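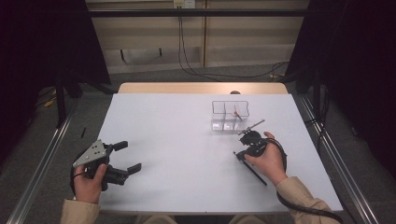 A white board on a light wooden table, with both hands busy.

The Reluctant Landlady of Imhof

Ilona Magyar did not mean to own a hotel. She meant to own a parking lot. The lot came with a building attached, the bank wanted both gone by March, and the price for the pair was lower than the price she had been quoted for the asphalt alone.

"I asked if they could knock it down first," she says, pouring coffee in the lobby of the Vumemlow. "They said I was welcome to."

She kept it standing, and the Vumemlow now has 90 rooms, a restaurant with opinions about soup, and a waiting list for the garden side. Magyar still parks in her favorite spot, which has a sign with her name on it. The sign is larger than the one over the front door.

Her background is in trucking. She ran dispatch at Kanix, a freight company, before buying out a partner and later selling her share, and she manages the hotel much as she managed the trucks. Check-in is a departure. Housekeeping is a turnaround. A guest who lingers past eleven is, in her vocabulary, "sitting on the dock."

Vilmos Lengyel, the general manager, was hired to bring some polish. He had spent his career in places where the pillows have their own menu, and he arrived with a binder of improvements. Magyar read it over a weekend and approved the one on page 30, concerning better light bulbs. He has since got the pillows through as well, by calling them equipment.

The kitchen belongs to Csenge Kovács, who turned down the job twice. The first offer came with a title she thought was silly. The second came with the same title and more money, and she says the money was silly too. The third let her close on the nights she chooses, and regulars have learned to phone ahead.

Magyar's next purchase is the Grura, a lakeside guesthouse with two floors, a leaking boathouse and no parking whatsoever. Lengyel has already started a binder. She has been to see it four times and has yet to go upstairs. She did pace out the meadow next door, though, and she has asked the farmer what he wants for it.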